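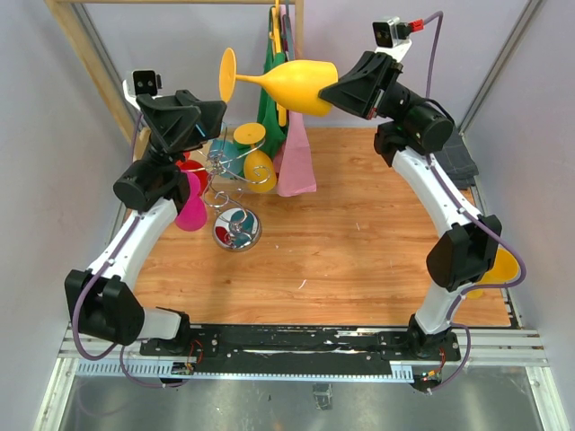
Chapter 4
Shared Workspaces and Cell Setup

4.1 Scope

A cell in which two arms reach over the same tabletop is treated here as one machine. Each arm can enter the space of the other, and a stop on one that leaves the other moving is a fault under the rules in this chapter. The term "shared zone" means any volume that both grippers can reach with the bases fixed in place.

The chapter covers mounting, cable routing, object placement and stop behavior. Guarding of the enclosure is covered in Chapter 5. Gripper force limits are in Chapter 7.

4.2 Mounting and cables

Both bases shall be bolted to a common rail. Screws are checked for torque before the first run and again after every 1000 cycles. Scuffing of the rail finish is not a defect; a raised burr under a base is.

A cable to a wrist camera needs enough slack for full joint travel. Too much slack is the more common error. A loop that hangs beside a base can catch on a link during a fast return, as in the Clundulcombe cell discussed in Section 4.6. Keep free loops at least 30 mm from any moving joint, measured at the worst pose.

4.3 Objects in the shared zone

Light household items such as plastic cups and hanging cloth are easy to displace. The operator shall record their starting positions before each run. When one arm carries an object, its swept volume includes the object. A stemmed glass held sideways by the bowl extends the gripper by the length of the stem and foot, and the planner must be given that length.

The idle arm shall hold position or retract. It shall not enter the swept volume of the loaded arm. Mancuso and Beneš allow an exception for handovers, treated in Section 4.5.

Contact: Pirkisis Technical Editions, Course Materials Desk | All rights reserved | Back to top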